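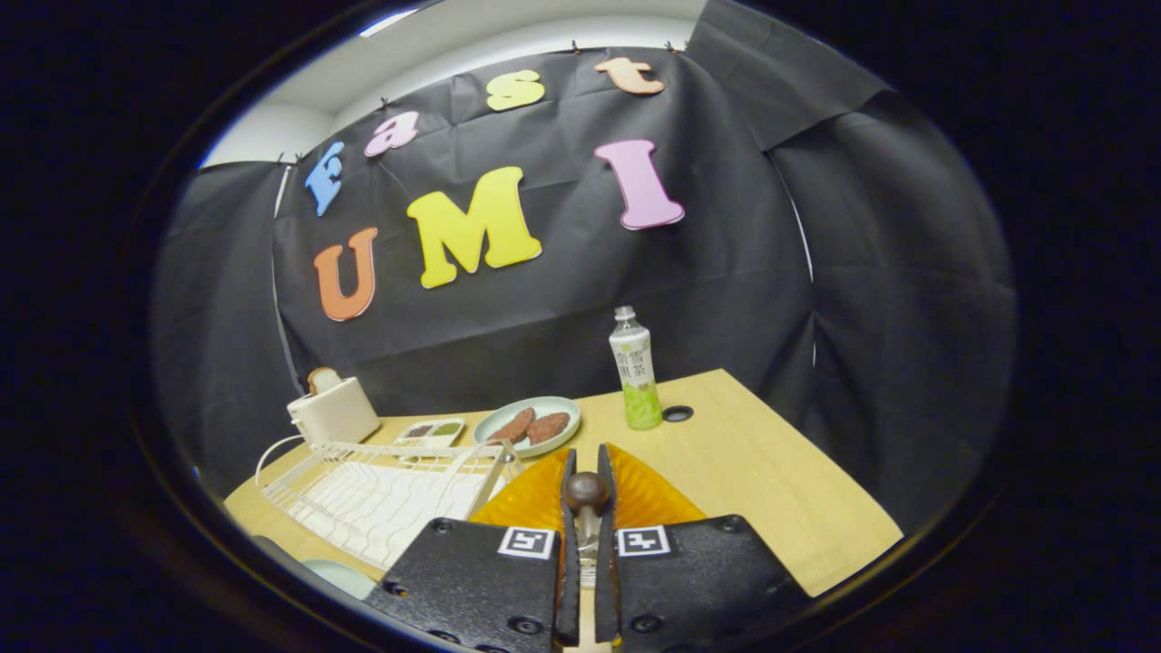 The old Ďurica bakery gets its sign back

If you've walked up Grilus Street this April, you've probably noticed the scaffolding on the corner, and if you're anything like me you slowed down to see what was going on. Well, I finally went in and asked, and the news is good. The painted sign over the old Ďurica bakery is being restored, and the shop under it is opening again as a small reading room about the Slovak families who settled in our part of town.

I grew up four blocks from that bakery, so forgive me if I get carried away. By the time I was a kid it was a shoe repair place, and then it sold phone cards, but my grandmother never called it anything except Ďurica's. She bought her poppy seed rolls there every Christmas and complained about the price right up until the day it closed. The name was still up there the whole time, under two coats of brown paint and a plastic awning!

The awning came off last fall during a roof repair, and a corner of the Ď was showing, with its little hook and all. Eusebio Ticona, who owns the building now, could have painted over it. He called the neighborhood history group instead (I'm a member, dues paid, mostly for the newsletter) and asked if anyone knew what it said. "My own family came from Bolivia, and I'd want somebody to keep our name up if we had a shop," he told me. He's letting the group have the front room for 20 months at a very friendly rent.

What's going inside? Letters, to start with. The family left behind 36 of them, written between Grilus Street and a village back home, and a granddaughter has lent the whole bundle. There's also the bakery's order book, which I got to flip through for a minute, and it's wonderful. Half of it is in Slovak, half in a kind of English spelled by ear, and there are customers in it from everywhere, including the Derkia boarding house, which took 33 loaves every Saturday and seems to have paid late more often than on time.

The group still needs money for the shelves and the lighting. So far they've raised $1,247, a good chunk of it at the soup supper, and Café Mundano across the street has a jar by the register. If you read Slovak, even a little rusty Slovak, they would love to hear from you, as the letters are only partly translated and the handwriting is a bear.

The reading room should open in early summer, afternoons only at first. The sign will be done before that, weather permitting. The painter is matching the original dark green from a patch that was protected behind the downspout, and I've already been by twice to look at it.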